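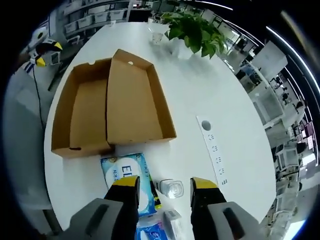 Can I compare two handheld grippers fairly if their cameras have different lenses?

You can compare how they grip, but leave the recordings out of it until both have the same lens. Judge the fingers by whether the item got picked up and put down where you wanted it.

Mutiso Help > Grippers and end effectors

padsandfingers
Hello everybody, and sorry for the length of this! I have a Skimero gripper and a Trusix gripper on loan until the end of February, both the hold-in-your-hand kind with two fingers, and I'm supposed to recommend one of them. The Skimero came with a much wider lens than the Trusix. My plan was 300 picks with each, small packets and boxes off a table into a cardboard tray, then load everything into Skovaser and see which set looks better. But the wide lens bends the edges so much that I can't tell whether I'm comparing fingers or comparing glass. Has anyone been through this?
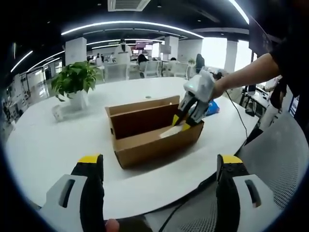 gripbench_mo

I went through this last year and did it your way first, so you have my sympathy. What I'd do now is split it into two smaller jobs. For the fingers, forget the video and keep a paper sheet: same items, same start spots, same person holding the tool, and a tick for every clean pick. Swap grippers every 20 picks, or you'll get better with practice and the second one will look like a genius (mine did, and I nearly bought it!). Do include a few picks from down inside a box with the walls up. Reaching in at an angle told me far more about the housings than the open table ever did, and it's where you notice if the cable is dragging on your wrist.

For the lenses, put the wide one on both grippers if the mounts let you. I'm fond of the wide view because both fingertips stay in it along with plenty of the table, but you do have to calibrate each camera by itself, even two of the same model.

Oh, and wipe the pads now and then. Cardboard dust makes them slippery.

tablecorner
just get the cheaper one, fingers are fingers

padsandfingers
Thank you both, and especially for the tip about swapping, which I would never have thought of. The mounts do match, so I've asked for a second wide lens and will start on the paper sheet while I wait for it.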